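Search the archive
Go
Advanced search

Subject: Re: [woodshop-list] Finish for kids' blocks – is "food safe" worth paying for?
From: Lilibeth Tiongson

Back in November another member wrote:

> I'm making a few sets of painted blocks for the church nursery and
> the Kisico people tell me I need their toy finish, which costs four
> times what I pay for ordinary water-based poly. They say regular
> poly never really cures and will leach if a child chews on it. The
> label says "food safe, child safe, natural." Is there anything to
> this or am I being sold a story? I'd hate to get it wrong with
> little kids involved.

I read this when it came in and held off, hoping someone would post a test. What we got was 6 replies, all of them saying "I've used it for years and love it." I don't doubt they love it. Loving a finish tells me nothing about what comes out of it when a toddler sucks on a corner.

First, "natural." Lead is natural. So is turpentine. The word on a can means the company thought it would help sell the can.

Second, "food safe." I called the number on the Kisico label and asked what they tested, on what wood, and how long after the last coat. The man was polite and told me he'd have somebody get back to me. That was six weeks ago. Livitz at least mailed me a sheet, but the sheet covers the liquid in the can and says nothing on the dried film. Those are two different things and I wish sellers would quit mixing them up.

Third, the claim that ordinary poly "never really cures." I'd like to see where that comes from. Dry to the touch and cured are not the same, I'll give them that. Most people hand the toys over far too soon, and I suspect that's where half the smell complaints start. Follow the cure time on your own can, then add a week if your shop is cold.
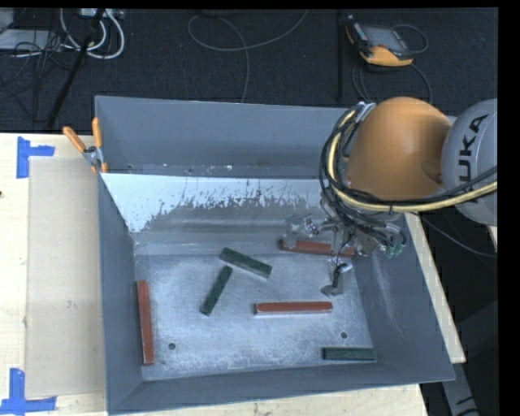
What I'd worry about more is the color under the clear coat. Kotolov sells a bright red and a dark green that everybody on this list seems to like, and I have yet to see anyone ask what the pigment is. Ask. If the seller can't tell you in writing, buy from one who can. Clear coat on top is not a fix, because corners wear through first and corners are what get chewed.

Also, sanding. I go to 600 on flat faces out of habit, and I'm not convinced it does a thing for paint except make it stick worse. Somebody from the Cabanatuan group swore otherwise and promised pictures of a side by side – still waiting on those too.

So no, I wouldn't pay four times the price on the strength of that label. If Kisico ever calls me back with numbers for the dried film, I'll post them and eat my words if I have to. And if you've already bought a can, use it up, it's probably fine. "Probably" is as far as I'll go on either product.

Lilibeth

Contact the list owner | © Woodshop List Archive | Back to top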